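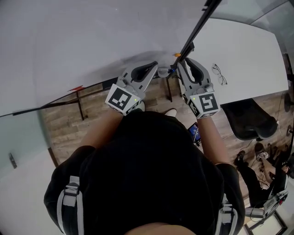

From: list member, Callholm office
To: Callholm furniture and fittings list
Subject: Re: White tables for small parts work - keep or replace?

I have had two of the white tables in the room with the wood-grain floor for long enough to answer most of this, so I'll go through the earlier message in pieces. The short version is that I would keep the tables and spend the money on trays, a floor mat and a better place for people's glasses.

> We have money for either new work tables or new chairs this year, and not
> both. The tables are the plain white ones with the black metal frame. We
> use them for sorting and repacking, mostly small clear plastic cups with
> parts in them. People say the tops are too bright and that things go
> missing on them. Does anyone else use this kind of table for small items,
> and would you buy it again?

Yes to both. The brightness is a real complaint, but it depends on the color of what you are handling. Blue and orange pieces stand out well on white. Clear cups don't. If you set an empty clear cup down on a white top under ceiling lights you can look straight at it and not see it, and the next thing you do is put your sleeve through it.

We tried two things. The first was a gray desk pad from Fesik, the large size, 15 dollars each when we bought them. It cut the glare but the edge curled after a couple of months and cups tipped on the curl. The second was a shallow tray with a dark bottom, one per person. The tray has been better. It gives the cups an edge to stop against, and at the end of the job you carry the whole tray to the shelf and the table is clear again.

> We also lose a lot over the edge. Is there a table with a lip?

Bellini sells a clip-on rail for this. I borrowed one and sent it back. It stops cups from sliding off but it catches your forearms if you work close in, and everyone works close in. Most people push their sleeves up for this kind of job and then the rail is against bare skin all afternoon.

What helped us more was a rule about where the cups go. Nothing stands within a hand's width of the edge unless you are holding it. People forget, of course, and the front edge is where the cups drift to when you are picking up and setting down quickly. The tray helps with that too, as long as the tray itself is pushed back.

For what does go over, the floor matters more than the table. Our floor is brown wood grain and an orange cap shows up on it from across the room. A brown or dark red one may as well be gone. There is a stretch of pale gray flooring in the other half of our space and the small pieces are easier to find there, apart from the white and clear ones. If you can choose where the tables stand, put them over the floor that contrasts with the parts you use most. If you can't, a plain mat under the front of the table will do the same job.

We sweep under the tables at 4 in the afternoon before anyone packs up. It takes a minute or two per table. Anything found goes in one cup at the end of the shelf and gets sorted once that cup is full. Before we did this, pieces ended up along the wall and inside the chair bases.

> The legs are a nuisance. Is that the same for everyone?

It is for the angled ones. Thin legs set at an angle look neat but they come out farther than you expect at floor level, and they are where feet go. We have a few tables with straight legs at the corners and nobody has complained about those. If you do replace anything, I'd look at the legs before the top. Ask for the distance between the legs at the floor, because the catalog figure is usually taken at the top, and the two can be quite different. The Jendden catalog gives both, which I found useful even though we didn't order from it.

We put a dab of red on any frame that needs a bolt tightened, and whoever has the hex key next does it and wipes the mark off. It's a small thing, but a loose frame makes the top shake, and a shaking top is hard on anyone standing small cups in rows.

> Last question is about personal items. We keep finding phones and glasses
> mixed in with the work and one pair got stepped on. Do you have a policy?

No policy, but I agree it is the most expensive thing that happens on these tables. One pair of wire frames that went under a chair wheel here cost 300 dollars to replace, which would have bought a good number of trays. Thin wire glasses are nearly as hard to see on a white top as a clear cup. People take them off for close work, fold them, set them down beside their right hand, and then the work spreads out until it reaches them.

We now have a small open box at the back corner of each table. It is for glasses, keys and badges and nothing else. I'd suggest a dark color. Ours are white because that is what was in the cupboard, and I have already put in for different ones. Don't use a box with a lid. We had those first and people left their things on top of the lid.

On chairs versus tables, since that was the actual choice you described: I'd go with chairs if yours are in poor shape. We have black office chairs with a curved back, on the ordinary height setting, and they slide in below the table far enough that you can stand and work at the edge without one behind your knees. Please check that before ordering. The armrests on one set we tried were too high to go under and the chairs lived in the walkway for the whole trial.

A few figures, in case they are of use for your request. Our room handles 700 cups in a normal week and goes up in December. We have 14 trays, which is enough for everyone at the tables plus spares on the shelf. A replacement top for one of the white tables was quoted to us at a little under the price of the whole table, so I would not plan on swapping tops only.

For cleaning, we use a damp cloth and then a dry one. The tops stay bright if that is done daily. Don't use anything gritty on them. We have one with a dull patch in the middle where somebody scrubbed off marker, and the light catches it from every chair. Stickers are worse than marker. If you need to label places on the table, label the trays.

One thing I don't have an answer for is the long loose items. Bars, tubes, spare rails and so on get laid across the tables while people work around them, and then they roll, or someone reaches over them with a full cup. We have talked about wall hooks but our wall panels are curved on that side and the hooks we had would not sit flat. If anyone on the list has found a rack that stands on the floor and doesn't take up the space of another chair, I'd like to hear which one.

I can measure our trays and send the size if that would help. They fit two deep on the table with room left at the front.

--
Callholm furniture and fittings list
Please trim quoted text when you reply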